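Review: Tulden 2 pickleball paddle, after one winter and one summer

By Yogesh Solanki
25/09/2025

I bought the Tulden 2 in January, when my old Fudico paddle began to make a dead sound on one side. I play doubles mostly, three evenings in a week, and I am a 3.5 player on a good day. Please read my opinion with this in mind. A stronger player will maybe ask for other things.

My paddle weighs 221 grams on my kitchen scale, with the factory grip and nothing else on it. For me this is on the light side. At the net I like it very much. My hands are not so fast anymore, and with the Fudico I was often late on the second volley when somebody attacked my body. With the Tulden I am late less often. On drives from the baseline you pay for this, and you must swing fully to get the same depth. In the first two weeks I put many third shots in the net and blamed the paddle. Later my partner told me that I was stopping my arm too early, and she was right.

The face is raw carbon and quite rough when new. My serve got more spin, enough that one man at Devadiga, the indoor hall where I play in winter, asked to look at it between games. By June the rough feeling was mostly gone in the middle of the face. I clean it with the rubber block that came in the box, and this helps a little. The seller writes that the surface stays good for up to 178 hours of play. I did not keep a record of my hours, so I can only say that mine became smooth faster than I hoped.

Dinks are the best part. The ball stays on the face a short moment longer than I was used to, and I can place it at the feet without thinking so much. Resets from the middle of the court are also good. The lob I still cannot do, but I could not do it before either.
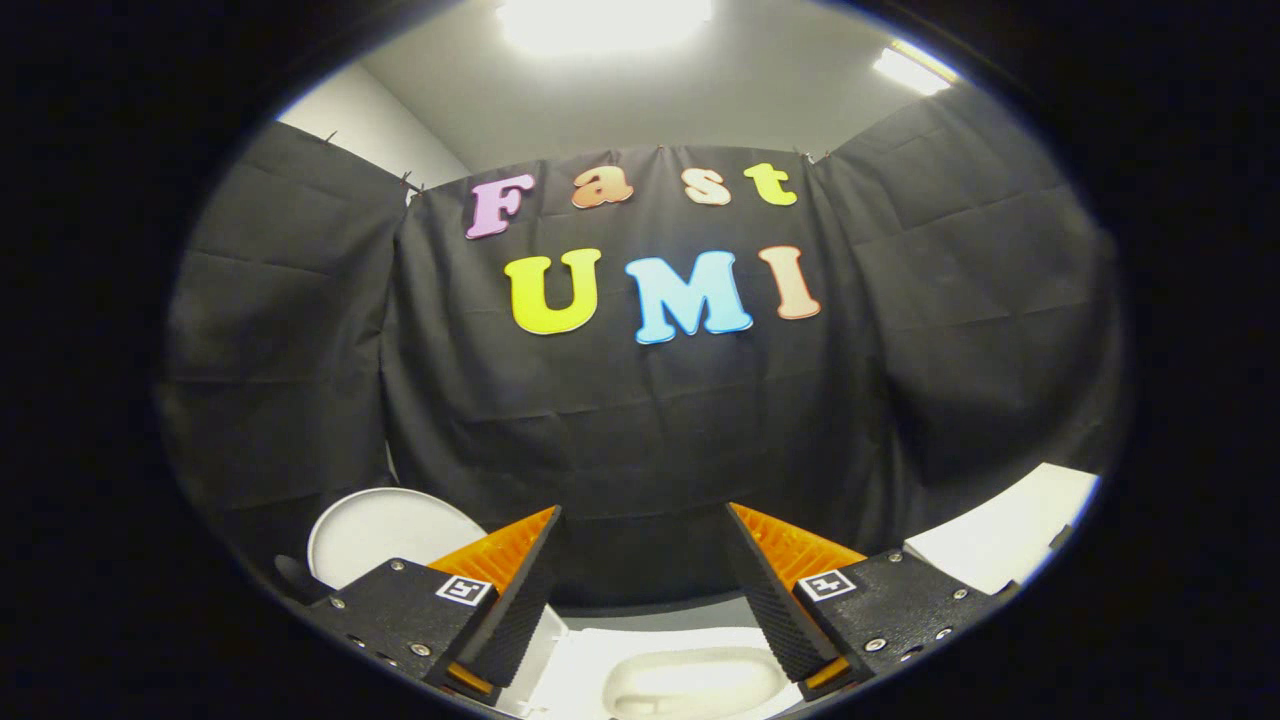

The grip is my main complaint. It is thin and becomes slippery after one hour in warm weather. I changed it in the second month for a Clominano overgrip, and now the handle has the right thickness for my hand. With the overgrip the balance moves slightly down, and I did not mind it. The edge guard came loose near the handle in July. I wrote to the shop and they sent me a new strip with glue, without any argument, but I had to wait seven days and play with a borrowed paddle.

The sound is lower than with my old one. The neighbors of our outdoor courts have complained in the past, so for our group this matters. The cover is only thin cloth, and I keep the paddle in a padded bag.

Would I buy it again? Yes, if the price is the same. For a player who wins points with power I would suggest trying a heavier model first. For a doubles player with a sore elbow, as I am, it is a comfortable choice. My elbow still hurts after tournaments, but on the normal evenings I have stopped wearing the strap.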